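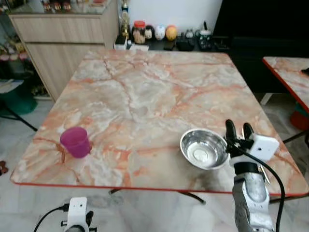 Visitors try their hand at robot training during Purncombe open day

A two-armed robot handling cups and bowls drew a steady crowd in Purncombe in March, when the automation workshop run by Tosau opened its doors to the public for an afternoon.

The workshop, on the upper floor of the old seed merchant's building in Okville Road, has been working on household robots for the past two years. It had never held an open day before. Staff had expected a few dozen people and ended up with 168 names in the visitors' book by closing time at half past four.

Most of them came to see the table demonstration. The robot works at a square table with a pale, marble-effect top, using kitchen items such as a magenta plastic cup and a shallow steel bowl. Each arm ends in a hand with black fingers and carries a white sensor unit. The task shown to visitors was a simple one: pick up the cup, tip it over the bowl, and put it back down upright on the left-hand side of the table.

Bijan Farahani, who runs the workshop, told visitors that the task looked easy but had taken his team most of the winter.

"A cup you can see through is hard for a camera," he said. "The light goes into it and comes out somewhere else. The bowl is worse, as it is shiny all over and the robot sees the ceiling lamp in it. We started with wooden blocks and we got those going in a week. The bowl took until after Christmas."

The robot learns from people. An operator moves its arms by remote control and goes through the task many times over, and the recordings are then used to teach the machine to do the same job without help. The team has made about 3,000 recordings so far, all of them with ordinary cups, bowls, jars and plates bought from local shops.

During the afternoon 19 visitors took a turn at the controls. They were given a short explanation and then asked to move the cup to the bowl and back. Several found that the hardest part was judging how far down the fingers had to go before closing. One retired bus driver managed it at his first attempt and was asked by staff if he wanted a job.

Children under 12 were not allowed to operate the arms but could watch from behind a taped line on the floor. A group from Pasaribu Primary School had sent in questions beforehand, and Mr Farahani read out the answers between demonstrations. The pupils had asked whether the robot could get tired (no, but its motors get warm and it is rested every hour), whether it could make toast (not yet) and what it was called. It has no name at present.

The demonstrations were run every 20 minutes, with the robot working on its own in one half of each session and under an operator's control in the other. Mr Farahani said he had wanted people to see both, including the attempts that did not come off.

"It drops things," he said. "It dropped the cup twice before lunch when we were setting up. If we only showed a film of the good ones, people would go home with the wrong idea of where this has got to."

Some visitors asked what the work was for. Tosau says it hopes to offer a machine that can help people who have trouble gripping or lifting at home, for instance after a stroke, with jobs such as clearing a table or filling a bowl. It has been talking to a care provider in Okville about a trial, although no date has been set and the firm would not say how much such a robot might cost. Asked whether it would put home helps out of work, Mr Farahani said he did not expect that, as the robot was slow and could only do a small part of what a carer does in a visit.

The workshop employs 5 people full time and is looking for two part-time operators to make further recordings. No technical background is needed and training is given. The hours are mornings only and anyone interested can ask at the workshop for a form.

A second open day is planned for the autumn. Entry will again be free, but places at the controls will have to be booked in advance after the queue in March stretched down the stairs. The building has a lift at the rear entrance, and parking is available in the yard behind it.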